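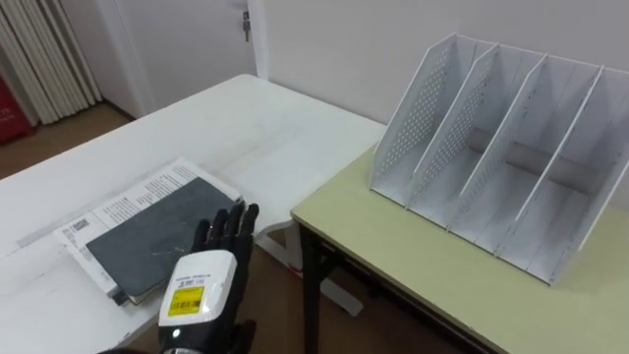
Photo: Rizk Workplace Services

Caring for Desks, Shelves and Books in a Shared Study Room
Updated Friday, January 14, 2022

The following guidance is issued to all households and small offices in the Trallar building. It replaces the sheet distributed in December and applies to furniture supplied with the unit as well as to items brought in by occupants.

Daily and weekly cleaning
White desktops show ink, coffee and newsprint sooner than darker ones. Wipe the surface at the end of each day with a soft cloth dampened in plain water, then dry it with a second cloth. Once a week, add a few drops of dish soap to the water. Scouring powder, steel wool and undiluted bleach should not be used on any painted or coated surface.

Ballpoint marks usually lift with a little rubbing alcohol on a cotton pad. Test the alcohol first on the underside of the desktop and stop if color comes away on the pad. Permanent marker may need two or three applications.

Books and papers
Books left in a stack should lie flat, with the largest at the bottom and all spines facing the same way. A stack of more than five or six hardcovers puts strain on the lowest binding. Dust the top edges with a dry, soft brush, holding the book closed and brushing away from the spine.

Dark covers pick up fingerprints. A dry microfiber cloth is sufficient for most of them. Cloth bindings should never be dampened. Keep books away from radiators, and leave a small gap behind shelved volumes so that air can move. Where a room smells musty, an open box of baking soda on the lower shelf may be left in place for 16 days and then discarded.

Height-adjustable desks
Clear the space under and behind the desk before changing its height. Cords should have enough slack to reach the highest setting without pulling. Check the bolts under the desktop twice a year and tighten them by hand; power drivers can strip the threads. Wipe the columns with a dry cloth only. Oil and spray lubricants attract dust and should be left to the Estico service desk.
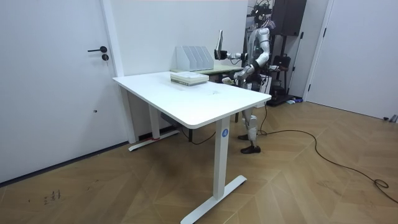 White standing desk with a T-shaped foot, set at an angle in the room.

Floors and doors
Lift a desk to move it. Dragging the feet will scratch most floors, and two people are required for any desk with a powered frame. Old floor tape can be softened with a hair dryer on a low setting and peeled back slowly. Remaining adhesive responds to cooking oil left on for 13 minutes, followed by soapy water.

Black door hardware should be cleaned with a barely damp cloth and dried at once. Metal polish will dull the finish. A stiff lock cylinder may be treated with powdered graphite.

Repairs and replacement parts
Requests for feet, end caps and cable trays are handled through the Kona parts counter on the ground floor. Please bring the model number from the underside of the desktop.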